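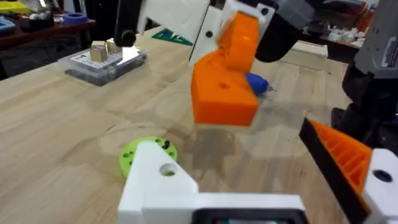

White and orange printed parts at the bench in the Pernarby workshop.

Shared workshop's printed robot arms start sorting blocks

Print this article | E-mail to a friend
26 comments | 41 shares

PERNARBY - A pair of robot arms printed, wired and bolted together in the shared workshop on Cukholm Street is now picking up small blocks, and the people who built it are already arguing about what it should learn next.

The project began last October as a weekend plan to build one arm from free plans. It grew. There are now two arms on the go, driven by hobby motors and a secondhand computer, and every plastic link in them came off the workshop's own printers.

"We printed the first shoulder piece three times, and the third one still needed a file," said Siriporn Wattanapong, who got the build going. "But then you plug it in and it lifts its own elbow, and the whole room yells!"

The group says it has run the printers for 150 hours so far. White plastic went into the plates and brackets, orange into many of the links and all of the gripper fingers. The fingers are the part visitors ask about most. They are ribbed, and printed in a softer plastic than the rest, so they bend around whatever they close on. Wattanapong tried 30 versions before she found a rib spacing she liked (she has kept every one of them in a shoebox and will happily show you the bad ones).

Small wooden cubes are the standard test. A builder guides the arm through a pick-up a number of times, the computer records the motor positions along with the view from a little camera near the wrist, and then the arm has a go without help. On a good evening it gets most of them. On a bad one it pushes a cube off the bench, and somebody crawls under to fetch it.

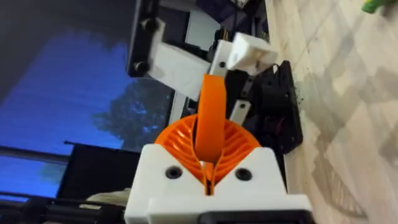

Rocío Cuevas said she would like to see the arms handed over to the high school robotics club one evening a week, and that teenagers would find the weak spots faster than any adult in the building. She has offered to drive the club over from Nirkthorpe herself.

Wattanapong likes the idea, with one condition: a big stop button goes in first. The motors are small but they can give a finger a good pinch, and the wiring at the second wrist still needs tidying. Spare gears are on order too, after the first set wore down faster than expected.

The arms don't have proper names yet. Most people in the workshop call them Söderlund, both of them, after the street where the first motors were bought at a yard sale.

Anyone who wants to help with printing, soldering or the software can stop by on Monday at 7 p.m. No experience is needed, and beginners will be put to work on the next set of fingers. Bring safety glasses if you have them. The side door sticks, so knock hard.

Print this article | E-mail to a friend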